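Ticket 1764: Wireless drops on second floor, Grunedgate office
Queue: Network / Access
Opened by: Marjatta Rissanen
Assigned to: Elango Iyer
Priority: Normal
Status: Resolved, monitoring

Problem as reported

Laptops on the east side of the second floor lose their connection for a short time and then come back. Signal bars stay full. Calls in the browser freeze, remote desktop sessions close, and file copies to the Catterall share fail partway through. Wired desks are not affected. Phones on the guest network are not affected. The user has restarted her laptop and forgotten and rejoined the staff network with no change.

Environment

Ceiling access points on a single PoE switch in the second-floor closet. Staff and guest networks are broadcast by the same access points on separate VLANs. DHCP for staff runs on the Forico appliance. DHCP for guests runs on the firewall. Authentication for staff is by certificate through the same Forico appliance. Firmware on all access points is at the same level.

First pass

Checked the controller for access point restarts. None logged. Checked the switch for port flaps and power denials. None logged. Channel use on the 5 GHz side was low in working hours, and retries were within the normal range. Moved the reporting laptop to a wired port with the wireless adapter turned off and left a ping running to the gateway. No loss. Put it back on wireless in the same seat and the drop came back before lunch.

The client log on the laptop shows the adapter staying associated through the drop. The IP address goes away, the adapter asks for a new one, and the same address is handed back. Radio coverage was ruled out at this point.

Comment, Marjatta Rissanen

It also happens in the open area past the partition, so it is not just my desk. Two people there lost the same call at the same moment. When it comes back I do not have to sign in again. The shared drive shows a red mark until I open it by hand.

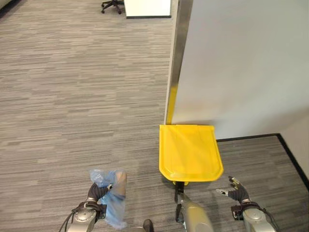 Page last changed: 7 October 2024, E. Iyer

Second pass

Mirrored the uplink port of the closet switch and captured DHCP traffic only. Clients send a renewal request to the Forico appliance at the halfway point of the lease, as they should. The appliance does not answer. Clients keep trying by unicast, then fall back to broadcast near the end of the lease. The broadcast gets an answer in most cases. Where it comes too late, the lease runs out, the client drops its address, and every open session on it closes.

So there are two separate questions: why the unicast renewal is not answered, and why the late broadcast is sometimes missed.

Unicast renewal

The staff VLAN was given a new gateway last December when the old core switch was retired. The relay address on the new gateway is correct, and new leases work. The appliance has a static route back to the staff VLAN that still points to the old gateway address. Replies to relayed requests go out by the interface the relay used and arrive normally. Replies to unicast renewals follow the static route and are lost.

Confirmed with a capture on the appliance side. The request comes in, the acknowledgment is built and sent, and the next hop is an address that no longer exists. ARP for that address gets no reply.

Late broadcast

The controller has broadcast filtering turned on for the staff network under the Trimgate profile. The profile allows DHCP but applies a rate limit of 4 packets per second per access point. Many laptops on the east side are opened at the same time in the morning, so their leases run out close together. When they all broadcast at once, the limit is reached and the rest are discarded. The discard counter on the east access point goes up at the same times as the reported drops.

The guest network has no such limit, and its DHCP server is reached directly by the firewall. This matches the report that phones were fine.

Changes made

1. Removed the old static route on the appliance. Added the same route with the current gateway as next hop. Saved the running configuration to startup.
2. Raised the broadcast rate limit in the Trimgate profile from 4 to 200. The filter itself stays on.
3. Cleared the discard counters on all second-floor access points.
4. No change to lease time.

Verification

Forced a renewal on the test laptop. The request was answered on the first try by unicast. Left the capture running across a full lease on the reporting laptop. Renewal took place at the halfway point, with no broadcast and no address change. A copy of a large folder to the Catterall share ran to the end while the lease renewed. Discard counter on the east access point remained at zero through the next morning.

Comment, Marjatta Rissanen

No drops since the change. The red mark on the shared drive is still there after the laptop wakes from sleep, but it clears when I click it.

Reply, Elango Iyer

The mark after sleep is a separate matter. Windows shows a mapped drive as disconnected until it is first used. Please open a new ticket if the drive fails to open.

Open items

Check the appliance for other routes that use the old gateway address. The printer VLAN has one, and printers there use fixed addresses, so a fault would not show in the DHCP log.
Add the static route table to the checklist for gateway changes.
Compare the Trimgate profile with the one in use on the first floor.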